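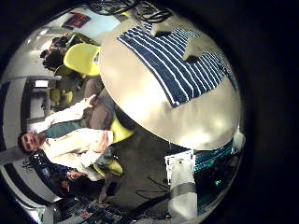 How to Fold a Towel (and Why Anyone Bothers)

A towel is a rectangle. Folding one means turning a big rectangle into a small rectangle, and grown-ups have been arguing about the right way to do it for as long as there have been cupboards.

Start with a table. A big round one is fine, even though a towel has corners and the table doesn't. Spread the towel out and push the lumps flat with your hands. A lump you leave in now will still be there at the end, only fatter.

Now find 2 corners on the same short side. Carry them over to meet the other 2. You have made a fold! Turn the towel 90 degrees and do it again. Your towel is now 4 layers thick and takes up a quarter of the table.

Stripes are useful here. If the towel has them, look at the edges where the layers meet. When the top edge wanders off at a slant, you can see it right away, and so can whoever asked you to do the folding.

Why fold at all? A towel thrown in a heap is full of air, and air takes up shelf space. Folding squeezes some of it out. It also lets you pull one towel from a pile without the whole pile coming with it, most of the time.

Fitted sheets are a different matter. Ask an adult to show you, then stand back.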